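Print this page | E-mail this page

Course Handout 4: Collecting Demonstrations in Furnished Rooms

November 18, 2023
By the course instructor, Zumelus Laboratory Section

These notes go with the fourth lab unit. They assume you have read the handout on teleoperation and can start, stop and save a recording without help. The subject now is what to record and how to label it. Most of the faults we find in student data come from choices made before the operator moves an arm.

1. Terms

An episode is one recording, from the start signal to the stop signal. It holds the head camera stream, the joint positions of both arms and both hands, the commands sent by the operator, and one line of text stating the task. A demonstration is an episode that we are willing to train on. All demonstrations are episodes, and many episodes are never promoted to demonstrations.

A session is a set of episodes recorded with the same room layout. If the refrigerator is moved, the session ends and a new one begins. If a can is moved, it does not.

The policy sees the head camera and the joint positions. It does not see the operator's commands, which serve as the target it is trained to predict. Keep this in mind when you decide whether an episode is usable. If the operator acted on something the camera could not see, the policy is being asked to guess.

2. The task set

The course uses the Grikia task list, which has 13 kitchen tasks. Each is written as a single instruction with a verb, an object and, where needed, a destination. "Take a green can out of the drawer and put it on the counter" is a proper instruction. "Tidy the drawer" is not, as two operators will do two different things and both will be right.

Do not change the wording of an instruction after recording has begun. If the wording is wrong, close the session, correct the list and open a new session. Mixed wording within one session has cost us more time than any hardware fault.

3. Coverage

A learning system trained on one arrangement of objects will learn that arrangement. It may reach for the place where the can used to be. The usual remedy is to vary the start state across episodes, and the variation has to be planned. Operators who are told to "mix it up" return to the same few layouts, usually ones in which the objects are easy to reach.

For each task, vary the following:

Position of the target object within its container.
Orientation of the target: upright, on its side, label toward or away from the camera.
Neighbors: which other objects are present and how close they are.
Starting pose of both arms.
Starting position of the feet, within the marked area.

Lighting is varied between sessions only. Changing it inside a session makes it hard to tell later what a failure was due to.
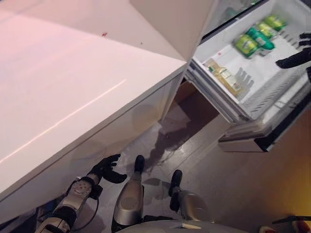
Drawer tasks deserve separate treatment, for they combine a confined space with objects that can roll. The hand must come in over the rim, the fingers must close without striking the wall, and the object must be lifted clear before the arm moves sideways. With four green cans gathered toward the back and a bottle of yellow liquid lying on its side in the same drawer, the instruction has to settle which can is meant, or state that any can will do. The right hand is at the drawer with its fingers extended, and the left hand is below the front edge of the counter with its fingers spread. Both poses are part of the state the policy receives. If the left arm always starts in one place, the policy may come to depend on it, so the left arm is to be varied even in tasks that only use the right. The dark wet patch on the floor in front of the feet also belongs in the session notes, under "floor", as does the red spot on the countertop. Marks of this kind persist in every view from that position, and a model can use them as landmarks as readily as it uses the edge of the cabinet.

4. Ambiguity between like objects

When several identical objects are present, there are two accepted policies for the operator.

Policy A: take the nearest object to the active hand. The rule is simple and gives consistent data. Its weakness is that the policy never sees a reach past one object to another.

Policy B: take the object named in a hidden draw, and write its position into the instruction ("the can at the back"). Episodes take longer, and the operator will make more errors.

In this course, use Policy A for the first half of each task and Policy B for the second half. Record which was in force. Do not blend them. A set in which the choice was left to the operator's mood teaches the system to average between targets, and the average of two cans is often the gap between them.

5. Pace and pauses

Operate at a steady speed. Fast episodes look impressive on playback and train badly, as each movement is covered by few samples. Very slow episodes have the opposite fault: long stretches in which almost nothing changes, from which the policy learns to stand still.

Pauses are the most common cause of rejection. An operator who stops to think leaves a run of frames in which the correct action is recorded as "do nothing". Plan the reach before giving the start signal. If you must stop for longer than a breath, end the episode and mark it "hesitation".

6. Recoveries

A missed grasp followed by a good one is worth keeping. It shows the system a state it will certainly meet on its own and what to do there. Label it "success with recovery" and leave the miss in.

A dropped object is kept only if it lands where the hand can reach it and the operator completes the task. If a person has to step in, the episode is a failure from that moment on. Failed episodes are saved in their own folder. They are used in Unit 6 to train the success detector, and we are always short of them -- please do not delete them.

Do not stage failures. A deliberate miss has a different shape from a real one, and the detector learns the difference.

7. Occlusion

The head camera looks down past the arms, and a raised forearm can cover the target at the moment of closing. Some occlusion cannot be avoided. The limit we apply is that the target must be in view when the reach begins and again when the object has been lifted. Between those points the policy can rely on joint positions and recent frames.

If the operator works from direct sight of the robot and not from the camera stream, this limit will be broken without anyone noticing. Operators are to work from the stream only. The Billitz group allowed direct sight in its February sessions and later had to set aside 17 episodes in which the hand went straight to an object the camera had not yet shown.

8. Labels

Each episode receives four fields:

Instruction: copied from the task list, character for character.
Outcome: success, success with recovery, failure, void.
Selection policy: A or B.
Notes: free text, one line, facts only.

"Void" is for recordings with a technical fault, such as a lost stream or a loose cable. It says nothing about the operator's performance.

In the notes field, write what is there and where. "Bottle on its side, left of cans" is useful. "Messy drawer" is not. A second student fills in the outcome field from playback, without seeing the operator's own entry. Where the two disagree, both watch the episode together and settle it. Keep the original entries in the log.

9. Splits

Training and test sets are divided by session, never by episode. Two episodes from the same session share a room, a light level and every mark on the furniture. If one is in training and the other in test, the test score will be too high.

The reference set for this unit, named Barrera, holds 214 demonstrations. Nearly all were recorded with upright objects, a known gap that your own sessions should help to fill. Do not retune on the Barrera test sessions. Use the validation sessions for all choices of settings and run the test once.

10. Work to hand in

Record one drawer task and one countertop task from the Grikia list. For each, submit:

The plan of start states, written before recording.
All episodes, including failures and voids.
The completed label sheet, with both outcome entries.
A page on which start states you planned but did not record, and the reason.

Marks are given for the plan and the labels. The number of successes is not marked.

Reading for the next unit: the Zumelus notes on action chunking, sections 1 and 2. Bring your label sheets, as the first exercise uses them.

Contact: course office, Zumelus Laboratory Section | Copyright 2023 | Back to top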